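Gakari Kitchen Arm: Build Gallery
Trutier Shared Workshop, Landry Street, Pollmont
Updated 29 Apr 2026

Gakari is a kitchen arm being built in the back bay at Trutier. The real one is on a steel bench and has no kitchen yet, so the reaching work is being done in simulation. This page covers the simulated kitchen, with notes on the bench build underneath. Members can find the parts list in the project binder by the drill press.

The job for this stage is a small one. The arm should take an item off the shelf of a wall cabinet and put it in a bowl on the counter. The cabinet doors are left open at the start of each run. Opening them is a separate job and we have not begun it.

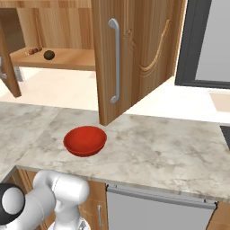
Trutier Bench Notes, No. 18, page 4

Cabinet open, arm down in front of the lower cabinets, red bowl on the counter. The dark green item on the shelf is the first target. The reddish-brown one sits behind it and to the left, and comes second.

The open doors cause most of the trouble. The right one swings out over the counter, and its lower corner comes down close to the stone. Early paths went straight from the shelf toward the bowl and ran the wrist into the door edge. The planner now goes through a waypoint in front of the cabinet, clear of both doors, before it starts down. It is slower and we are keeping it.

Bar handles count as obstacles too. In the first version of the collision model each door was a flat box, and the arm could pass right through a handle without the run being marked as failed. We added the handles as separate shapes and threw out the earlier results.

Test runs are done in batches of 200. Bowl position changes a little from run to run, and so do the two items on the shelf. The cabinets, counter and appliances stay where they are. A run fails if the arm touches a door, drops the item, or takes longer than 9 seconds after the grasp.

On the wood grain: the texture on the doors is heavy, with a lot of light and dark streaks. We tried plain brown for a while and the item detector did well on it, then did badly when the grain came back. The grain stays on for all counted runs. The bright wall under the cabinet stays as well.

Bench build

The base plate is drilled and bolted down. It took two tries, the first plate having been cut from stock that was too thin and flexed when the arm was stretched out. The old plate is on the scrap shelf and anyone can have it.

Shoulder and elbow joints are assembled and turn freely by hand. The wrist is still in pieces. One bearing was the wrong size and has gone back.

Wiring runs outside the links for now, held with cloth tape. It will move inside when the covers are printed. Please don't borrow the tape off the arm.

The gripper is on its second set of fingers. The first set was hard plastic and slid on anything round. The new ones have rubber pads, glued, with a screw at the back end so they can be swapped.

The emergency stop is mounted on the front of the bench at the left. Power stays off at the wall when no one from the project is in the bay.

Still to do

Fit the wrist. Print the link covers. Build a plain shelf and one hinged door at bench height so the reach can be tried on real wood. The door frame is planned for August, when the large table saw is back in service.

Back to Trutier projects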